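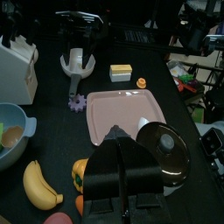 3.2 Items left on the table and the end of the task

In the second part of the study we looked at what people leave on the table when they say that the washing-up is finished. Most surveys on housework ask only for the minutes spent per day. Such a number is easy to compare between countries, but it hides the question of where the task ends. For one household, the work is over when the last plate is clean. For another, it is over only when the sponge is put away and the surface is wiped.

The data come from the household diary, which was filled in by 416 households in two towns, Altmont and Nelleck. Each household wrote down every washing-up for 8 days, together with the time of the start and the end. After the end time, the person had to mark on a list all objects which were still lying out. We received 3,924 entries in total. From these we removed 215, where the end time was missing or was earlier than the start time. The remaining 3,709 entries are used in this section.

Figure 4. Kitchen objects on a black tabletop: a pink tray, a glass pot lid with a gray knob, and a yellow and white block similar to a sponge.

We grouped the objects into three classes. Class A contains the tools of washing, such as sponges, brushes and cloths. Class B contains parts that belong to a bigger object, for example lids, caps and strainers. Class C contains flat objects like trays and cutting boards. This grouping is a little different from the one in the Bako time-use questionnaire, where lids are counted together with pots. We decided to separate them, as in our pilot interviews many persons said that they wash the pot and the lid at different moments.

Class B was marked more often than we expected. In the interviews, the usual explanation was that a lid has no fixed place in the cupboard, or that its place is blocked until the pot is dry. Trays were also left out often, but the persons did not see them as unfinished work. Several of them described the tray as a part of the table.

The two towns differ mainly in Class A. In Altmont, the sponge was usually considered as something that stays out all day, and some persons asked us if they should mark it at all. In Nelleck, where the diary was distributed through the Skostis housing cooperative, the kitchens are smaller and the sponge was more often kept under the sink. We cannot say if this comes from the size of the kitchen or from the rules of the shared flats. The diary did not ask for the floor area, and this is a limitation which we discuss again in Section 5.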